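May 27, 2022

Started the big jigsaw at last! It has been sitting on top of the wardrobe since February, all 3000 pieces of it, and tonight I cleared the dining table, put the leaf in, and tipped the first bag out before I could find a reason to hoover instead. The picture is an old map of Larkance dated 1625, with sea monsters down one side and a compass rose the size of my palm, and nearly everything else is the same pale brown. I love it already.

I have decided to do the thing properly and sort first. In the past I've always dived straight in with the edges, then found myself three evenings later shoving loose sky around with my forearm to make room for my tea. So this time it's trays. I've got baking trays, the lid of the old shirt box, two shallow bins from the shed (washed, twice) and a cutlery drawer insert I'd forgotten we owned. Edges in one, lettering in another, anything with blue on it in the shirt box, sea monsters on the good baking tray where I can admire them.

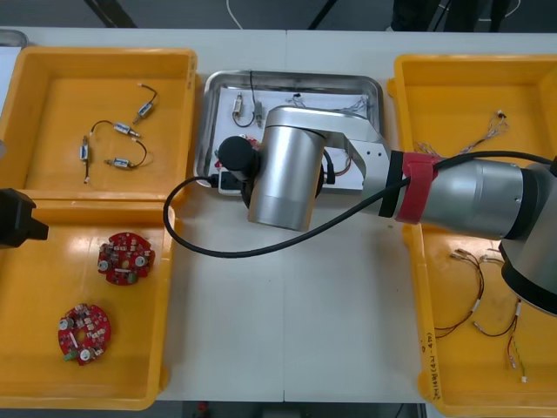

How many piles should you sort into before you start? About 12 is as many as I can keep in my head, and past that I spend longer remembering which tray is which than I do looking for the piece.

The trick seems to be choosing categories you can tell apart at a glance. "Coastline" is a wonderful category. "Brown with a bit of slightly darker brown" is a dreadful one, and I had to tip that lot back in with the plain pieces after half an hour. Place names are the best of the lot, as every scrap of lettering is a clue – I had HOP and then KIN turn up within a minute of each other, so that's Hopkin sorted, in a lovely slanting hand with a flourish under it. Ulier is in bits everywhere. I have the U and what might be the tail of the R, or might be a river.

Made a cheese toastie and ate it standing up so as not to get crumbs in the edges.

It really is the sorting I enjoy most, I think. I used to feel the same about Gran's button tin. We never sewed anything, we just spread them out on the rug into families – the glass ones, the coat ones, the leather ones like little footballs – and then tipped them all back so we could do it again next time. Same with shelling peas, same with putting the nails and screws into jam jars with Grandad. Everything in its own dish, lids off, ready! There's such a nice feeling in it, before any of the hard bit starts.
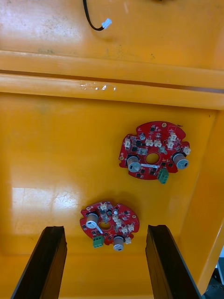
What do you do with a piece that fits two trays? I put it with whichever tray has less in it, and then I know to look there second.

Ariel Mercado rang while I was on the compass rose, and we ended up talking jigsaws for the best part of an hour. Ariel sorts by shape as well as colour, which I had never considered: all the ones with two knobs and two holes together, all the odd ones with wings off to the side. I tried it with the plain browns as soon as I'd put the phone down and got five pieces in a row, bang, bang, bang, after a whole evening of nothing. I may have cheered. The cat left the room.

There's a snag with trays, though, and it's table space. Once the frame goes together it will take up nearly the whole of the middle, and the trays have to go down the sides, on chairs, on the piano stool. I've drawn myself a little plan. Edges nearest the window, lettering by my right hand, monsters at the top.
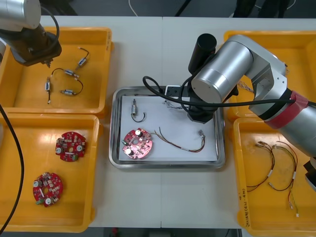 Arnel Bañez thinks I'm making far too much of it, and told me so by message: he keeps the lot in the box lid, gives it a good shake when he gets stuck, and did his whole Distik harbour puzzle that way, "and I had more fun than you, because every piece was a surprise." I can see the appeal, I really can. I'd be in tears by the second night.

So where have I got to? The top edge is done, all of it, and most of the left. One corner is missing, probably still in the second bag. The first sea monster has a head and a splendid curly tail and a gap where the rest of him goes. I can also make out a date in the bottom margin, 1784, in much smaller writing, so perhaps somebody copied the old map out again later on. I must look that up.
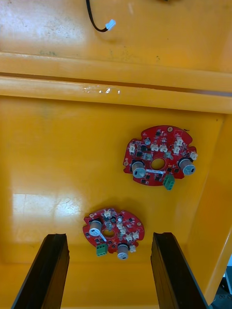

*Two red boards in a yellow bin.*

Tomorrow: open bag two, find that corner, and buy more milk. I want to borrow the big tea tray from upstairs as well, if the seedlings can be moved off it. Twenty past eleven now and I've just spotted the rest of ULIER under the edge of the shirt box, so five more minutes and then bed.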